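Category: Course Notes > Food and Culture > Unit 2

Unit 2: Regional Cooking and the Written Recipe

Instructor: Nerys Beddoe
Kitchen sessions: Keith Tomoana

Reading before class: the Gronow packet, first half. Bring your copy with the margin notes you made on the soup recipes.

Why recipes look the way they do

Older household recipes often leave out amounts. The writer expected the reader to know the dish already, and the page served as a reminder. A line such as "butter, enough" made sense to a daughter or a neighbor who had stood in the same kitchen. Once recipes began to travel, in newspapers and then in printed books, the amounts had to be filled in.

The Drirnport church cookbook is our main case. It has 852 recipes, collected from households on both sides of the harbor, and Morfudd Morris edited it for a general reader. Compare her fish stew with the handwritten card in the packet. She adds a pan size, a cooking time and a serving count. She also drops the instruction to use yesterday's broth.

Substitution

When cooks move, they swap ingredients. Some swaps keep the flavor and change the texture, and others do the reverse. Fung-ping Kong's essay follows one braised pork dish through three kitchens. In the last one, rice wine has been replaced by dry sherry and the rock sugar by brown sugar. She still calls it the same dish. Be ready to say whether you agree, and on what grounds.

Note the difference between a swap made from need and one made from taste. The essay treats them together in places, and you should pull them apart in your response. 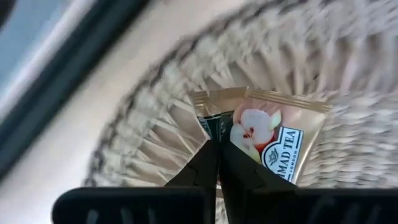
Kitchen session

We will cook the flatbread from page 14 of the packet in two versions, one from the card and one from the printed book. Work in pairs.

- Weigh 200 grams of flour for each version.
- For the card version, add water by feel and write down how much you used.
- Rest both doughs under a cloth for half an hour.
- Cook in a dry skillet over medium heat, turning once.
- Taste both plain before adding salt or butter.

Keep your notes. They go in with the written response — no notes, no credit for the session.

Terms to know

Receipt: an older word for recipe.
Headnote: the short text above a recipe, often a story or a source.
Yield: how much a recipe makes.

Written response

Two pages, due in November. Pick one recipe from the packet and rewrite it for a reader who has never eaten the dish. Delyth Rosser's headnotes are a good model for length.

Back to top | Questions about this unit: see the course office | © Bradura Community College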